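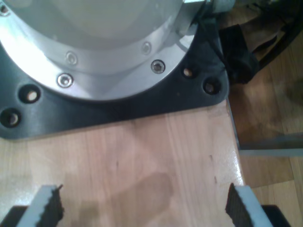
# Green roof over the Tasthorpe bus depot – anybody been up there yet?

**mossy_gutters** wrote:

I got onto one of the open tours and I'm still buzzing, so forgive the long post! For anyone who hasn't followed it, the depot roof has been planted end to end, and the stair on the Stevness side is now open to visitors on tour days. I was expecting a flat mat of sedum and a railing. What they have up there is a proper meadow, with humps in it, and grasses up to my knee, and a strip of thyme along the south edge that was covered in hoverflies even this late in the year.

Our guide was Senad Softić, who did the planting plan. He let us stick our hands in the substrate (165 mm at the deepest humps, much less near the drains) and answered every nerdy question I had. I had a lot.

Has anyone else been? And does anyone know if the school roof is next?

---

**Terrace_Tom** wrote:

Went in April when it was mostly brown plugs and gravel, and I came home thinking it was a waste of a good roof. Sounds like I need to go back.

Did he say anything about watering? In April there were drip lines everywhere and I thought that kind of defeats the purpose.

---

**mossy_gutters** wrote:

He did! The lines are for the first two summers and then they come out, except under the thyme. There's a tank down by the wash bay that takes the overflow, and the buses get rinsed with it. I loved that part.

---

**k_lindqvist_roofs** wrote:

I'll be the grump. I install these for a living, and I think the humps are a mistake. You're putting your heaviest load where it looks good from the stair, and then you've got thin stuff by the drains that will cook in July. An even 100 mm over the whole roof would have given them steadier cover for less money. The Szabó building went with an even depth and it has looked great for six years with hardly any work.

Nice thyme, though.

---

**pipistrelle** wrote:

Have to disagree with you there, k_lindqvist. The Szabó roof is green, sure, but I did an insect survey on it two summers running and it was the same handful of species both times. Uneven depth gives you bare patches, damp patches, places to dig in. Ground-nesting bees NEED the thin hot bits you're complaining about.

Also the humps sit over the columns. It's on the section drawing by the stair door. So the load is where the structure wants it.

---

**k_lindqvist_roofs** wrote:

> Also the humps sit over the columns.

OK, I hadn't seen the section. That's better than I thought, and I take back the bit about load. I still say the drain edges will be bare in three years and the weeding bill will go up. Bees or no bees, somebody has to pull the birch seedlings.

---

**Terrace_Tom** wrote:

Birch seedlings are the bane of my life and I only have a garage roof. 20 square yards and I fill a bucket every spring.

---

**hattie.b** wrote:

Quick answer on the school, since I go to the meetings: it's on the list but not funded. The Jisent footbridge planters come first. They want climbers on both sides, trained up cables, and the argument right now is ivy versus honeysuckle. I'm team honeysuckle!! It smells amazing and it doesn't grab onto everything.

---

**pipistrelle** wrote:

Ivy flowers in fall when there's very little else for pollinators. Mix them?

---

**mossy_gutters** wrote:

A mix would be gorgeous – honeysuckle at nose height and ivy up top. hattie.b, can people write in about it, or do you have to show up in person?

---

**hattie.b** wrote:

Either one. Written comments are open for 30 days, counting from October 26, 2022. Put "footbridge planting" in the subject or it ends up with the parking complaints. Mention evergreen cover if you want ivy in there, they're worried about it looking dead all winter.

---

**Terrace_Tom** wrote:

Done, sent mine. Asked for both plants and a bench.

k_lindqvist, what do you use on a garage roof to keep the birch down? I've tried a thicker gravel edge and it made no difference.

---

**k_lindqvist_roofs** wrote:

Gravel edge won't stop them, the seed blows right over. Get the sedum thicker so there's no bare substrate for it to land on. Chop up some cuttings in spring, scatter them over the gaps, keep them damp for a couple of weeks. Then pull whatever birch you find while it's still at two leaves. I can let you have a bag of cuttings if you're anywhere near Stevness.

---

**Terrace_Tom** wrote:

Ten minutes away! Sending you a message now.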